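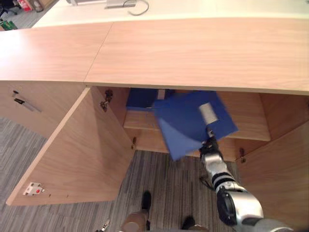
A minha tia-avó deixou-me quatrocentas cartas que não eram dela, e levei quase um inverno inteiro a perceber de quem eram. Vieram dentro de duas malas de cartão atadas com cordel, com um cheiro a naftalina e a maçãs velhas que ainda hoje me aparece quando abro certas gavetas. Na família dizia-se que ela tinha trabalhado nos correios, e era verdade, mas dizia-se isso como se diz que alguém nasceu em março, sem interesse nenhum pelo assunto. Eu também nunca lhe tinha perguntado nada, e disso tenho pena. Levei as malas para o escritório e, nas primeiras semanas, fui arrumando as cartas mais frágeis numa pasta azul de plástico, que guardava no armário de madeira clara por baixo do tampo da secretária, para não lhes dar o sol. Ao fim do dia fechava as portas do armário e ia jantar com a sensação de ter deixado visitas sozinhas em casa.

As cartas estavam todas fechadas. Traziam todas o mesmo carimbo roxo, um pouco esborratado, que dizia "destinatário desconhecido", e quase todas iam para uma rua de Mavlow, a vila do outro lado do rio, que perdeu metade das casas quando fizeram a barragem. A minha tia-avó passou a vida no posto de Wurow, do lado de cá, e era por Wurow que passava tudo o que ia para Mavlow, as encomendas, os postais, as contas por pagar e, pelos vistos, também as cartas para gente que já lá não morava.

Demorei a abrir a primeira. Parecia-me feio, e ao mesmo tempo parecia-me mais feio deixá-las como estavam, caladas há tanto tempo. Acabei por escolher um envelope que a humidade já tinha descolado sozinho (foi a minha desculpa, e não me envergonho muito dela) e li-o de pé, junto à janela, com o casaco vestido. Era de um homem que pedia ao irmão que lhe guardasse o cão até à primavera. Não dizia o nome do cão, dizia só "o cão", e depois gastava uma página inteira a explicar que ele não gostava de trovoada e que se lhe devia pôr uma manta debaixo da mesa da cozinha, a verde, a outra não servia.

Fiquei uns dias a pensar no cão. Pensava nele na fila da padaria, pensava nele a lavar a loiça, e uma noite em que trovejou a sério levantei-me da cama e fui abrir mais três envelopes, como se alguma coisa lá dentro me pudesse dar notícias dele. Não deu, claro. Encontrei uma receita de licor de ginja, um pedido de desculpas muito comprido por causa de um muro, e uma rapariga que escrevia à madrinha a contar que tinha arranjado lugar na Ostrowski, a fábrica de botões, e que os dedos lhe ficavam da cor do lote do dia. "Hoje tenho as mãos cor de cereja, madrinha, e ando com elas à mostra."

Foi com essa carta que me meti na camioneta. Era novembro, chovia miudinho, e Mavlow ficava a uns vinte quilómetros, mas a estrada dá a volta toda à albufeira e a viagem parece o triplo. O motorista perguntou-me se ia visitar alguém e eu disse que sim, que ia, e passei o resto do caminho com a carta no colo, embrulhada num pano da loiça, a sentir-me um bocadinho aldrabão.

A rua já não chegava ao fim. Descia direita, com as suas casas baixas e os seus vasos, e a certa altura entrava na água, com passeio e tudo, como quem vai a banhos. O número da madrinha devia ficar lá para o fundo. Sentei-me no último degrau seco de uma porta e estive ali um bom bocado a olhar, até que uma senhora de bata veio à janela ao lado perguntar se eu me sentia mal. Expliquei-lhe como pude. Ela ouviu tudo, foi para dentro, demorou-se, e voltou com duas chávenas de café e um frasco cheio de botões.

- Trabalhei lá trinta anos - disse ela. - Mostre-me a letra.

Leu devagar, com o dedo por baixo das linhas. Não conhecia a rapariga, era de antes do seu tempo, mas conhecia bem a cor. Remexeu no frasco e tirou um botão pequeno, de quatro furos, de um vermelho escuro e alegre, e pôs-mo na palma da mão. Contou-me que aquela tinta não saía nem com limão, que as operárias casavam com os dedos pintados e que nos bailes se sabia logo que lote andava na fábrica. Depois quis ouvir outra vez a parte das mãos à mostra, e eu li-lha em voz alta, e ela riu-se muito.

Quando me levantei para apanhar a camioneta, perguntou-me se havia mais. Disse-lhe que havia, que eram muitas, que enchiam duas malas.

- Então traga-as - disse ela. - Mas venha cedo, que à tarde falta-me a luz.

Voltei na semana seguinte com a primeira mala. Ela já tinha posto outra cadeira à janela e, debaixo da mesa da cozinha, em cima de uma manta dobrada, dormia um cão muito velho, que abriu um olho e tornou a fechá-lo. A manta era castanha. Começámos pelas cartas de cima.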